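4.2 Attendance and the language of darkness

The parish registers for Wiltville and Sellundale hold 2,456 entries for evening services. Of these, 300 note the subject of the sermon, and 63 name light or darkness outright. We coded each entry twice, following the scheme set out by Halás for the Mirani letters.

Sermons on darkness cluster in the winter months in both parishes. This could reflect the lectionary, in which Advent readings favour such imagery, or the hour at which the services were held. The registers do not allow us to separate the two – neither clerk recorded a starting time before the second volume. The Biltness register, which does, was excluded because its sermon notes are in a later hand.

We therefore treat the seasonal pattern as descriptive only. It gives weak support to the view that preachers drew on the daily experience of their listeners, and none to the stronger claim that belief itself rose and fell with the season.
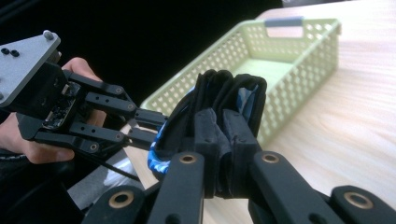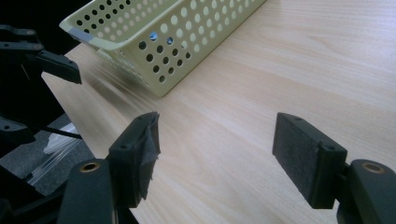 Figure 3. Black gripper fingers, two views.

Page last changed: 29th September

4.3 Limits of the registers

Absence from a register is poor evidence of absence from worship. Štěpánka Halás makes the same point of household prayer, which left few written traces in any of the parishes.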